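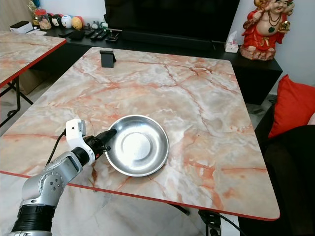

What the quote leaves out

Dresero wants $433 a month for the arm – two grippers, no spares. I'm not sold. 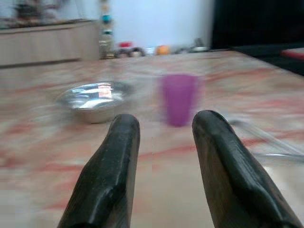
Fingers, scuffed. Ask what a new pair costs.

Zirnier's plan is cheaper, but shipping is on you and the quote is only good until April.

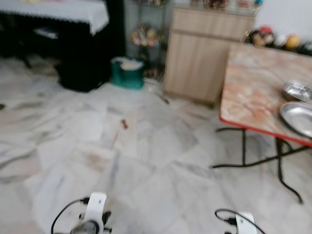
Plenty of open floor, which no quote covers.

I'd hold back money for cables before signing anything.
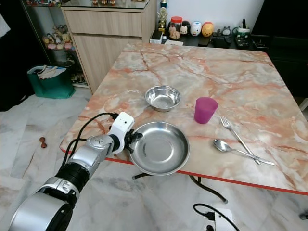
Is leasing cheaper than buying?

For 4 months, maybe. Past that I doubt it.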